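**Separation agreement** (family law)

A separation agreement is a written contract in which two people who have stopped living as a couple settle matters such as property, debts, support and the care of children. It may be made by married or unmarried partners and does not in itself end a marriage.

In the province of Fletcombe, agreements are governed by the Domestic Contracts Act, section 70 of which requires that each be signed by both parties before a witness. Full financial disclosure is expected – a court may set aside terms where a party has hidden significant assets.
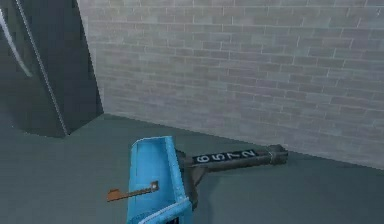
Terms on parenting remain open to review at all times. In *Turnier v. Engelbrecht*, the court held that a clause fixing a child's residence for 10 years could not bind a judge asked to consider the child's present needs. Support terms may be filed with the registry at Plesano and enforced as though they were court orders.

The legal writer Bleddyn Beddoe has criticized the filing fee, set at $270 in October, as a burden on low-income parents. A reduced fee of $70 applies to those receiving income assistance.

## See also

- Domestic contract
- Parenting order
- Spousal support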